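How do you keep tall drink boxes from tipping over on a wire rack?

Khang Kim
Hi everyone, hoping some patient soul can help. We moved into a flat in August with a kitchen the size of a wardrobe, and I bought a black wire mesh rack to hold the things that won't fit in the one cupboard – mostly cereal, crackers, and the tall cardboard boxes of fizzy drink my kids are mad about. Light things are fine. The tall boxes are the trouble. Every time someone pulls one out, its neighbour leans over and goes face down on the bench. On Friday two went over before breakfast! I'd rather not drill anything as we're renting, and I don't want to spend a fortune. Has anyone got theirs to behave?

Pukley
Put them in the cupboard and put the cereal on the rack. Done.

Khải Nông
Oh, I feel for you, we had the very same carry-on in our last place, and I spent far too long fiddling with it, so you may as well have the benefit. Mesh gives a box next to nothing to grip, and once a tall one is half empty the weight shifts whenever you touch it. Take everything off first and give the bench a good wipe (crumbs under a corner are enough to start a lean, you'd be surprised). Then put down a big plain sheet of something white. I use the back of leftover wrapping paper, cut to size, and it shows up every spill, so you can see what needs cleaning before it goes sticky. 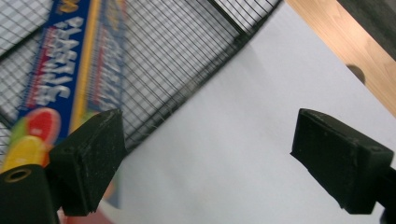
After that I stand the tall boxes on the bench with their backs against the rack, and keep the mesh itself for the low, flat things. Biggest at the ends, opened ones in the middle where their neighbours can hold them up. If you've only got a couple, a cheap bookend on the open side does the job nicely – mine cost 4 dollars at the op shop and has a dent in it, but who's looking. Turn the boxes so the name faces out, too, or the kids will pull out every last one hunting for the flavour they want. Ours still do it, mind you, just not quite as often.

Khang Kim
Thank you both! Pukley, the cupboard is full of saucepans, but I take the point. Khải, I'll try the bookend this weekend.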